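Zetthorpe Neighborhood Watch
Minutes of the December meeting 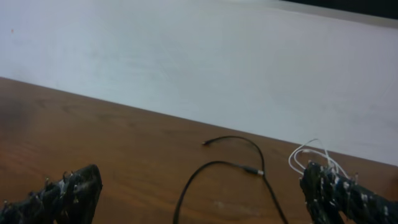 Page 1 of 3

Present: Érica Trindade (chair), Teodoro Bañez (minutes), Tegan Nepia, Gavin MacKinnon, and residents as signed in. Ximeng Song attended for the police department's community desk.
Apologies: none received.
The meeting opened at 7:05 p.m.

1. Minutes of the last meeting
Approved with one correction. Under item 4, the break-in reported on Munro Street was to a detached garage and not to the house. Teodoro will fix the copy on the website.

2. Police report
Ximeng Song went through the calls for our area since the last meeting. There were 17 reports of theft from vehicles, most of them on Rollard Avenue and the two blocks behind it. In nearly all of these there was no sign of forced entry. Items taken included sunglasses, loose change, a child car seat and a set of socket wrenches. No arrests so far.

One resident asked if the thefts were tied to the stolen bicycles reported in the fall. Ximeng said the department is treating them as separate for now. Another resident asked why an officer did not come out when she reported a wallet taken from her truck. Ximeng explained that thefts with no suspect and no injury are usually taken by phone or online. A case number is issued the same way, and that number is what an insurer will ask for. She will send Érica a sheet on how to file online.

Residents are asked to report every theft, including small ones. Two people at the meeting had lost items and not reported them. Ximeng took their details afterward.

3. Package thefts
Gavin MacKinnon has spoken with the manager of Tokari Hardware, who has agreed to hold packages for residents through the end of the month. Packages must be addressed to the resident by name, care of the store, and picked up by closing time at 6 p.m. There is no charge. The store cannot take anything that needs refrigeration or anything too heavy for one person to lift.

Tegan Nepia asked who is responsible if a held package goes missing. Gavin did not know and will ask the manager before the notice goes out.

4. Doorbell and porch video
There was a long discussion of this item. Ximeng said the department would like a list of addresses with outdoor video, so that detectives know which doors to knock on after a crime. Being on the list is voluntary and gives the department no access to anyone's system. Several residents were in favor. Two were against the Watch keeping any such list itself.

Agreed: the Watch will not hold a list. Residents who want to be included will sign up with the department directly. Érica will put the contact information in the next newsletter.

Residents were also asked to stop posting clips of people walking past their homes on the neighborhood page unless a crime has been reported. Tegan said she has had to take down posts naming a teenager who was delivering flyers.

5. Street lighting
The two lights out at the Rollard Avenue end of the alley have been reported to the city again. Teodoro has the ticket number, 3,408, and anyone calling about the lights should quote it. The light by the bus stop has been repaired.

6. Money
The balance was not available. Moved by Gavin MacKinnon, seconded by Tegan Nepia, to spend up to $300 on replacement Watch signs and posts. Carried, one abstention. Old signs should be left in place until the new ones are delivered.

7. Other business
A resident on Munro Street reported a man going door to door offering to check water heaters. He had no ID and left when asked for it. Ximeng asked anyone who gets the same visit to call the non-emergency line while he is still on the street, if possible, and to note the vehicle.

Walk rota: the late slot is still short one person. Names to Tegan.

The meeting closed at 8:40 p.m.

Actions
Teodoro: correct last minutes; follow up on lighting ticket.
Gavin: ask Tokari about missing packages; get sign prices.
Érica: newsletter item on video sign-up; circulate online filing sheet.
Tegan: walk rota.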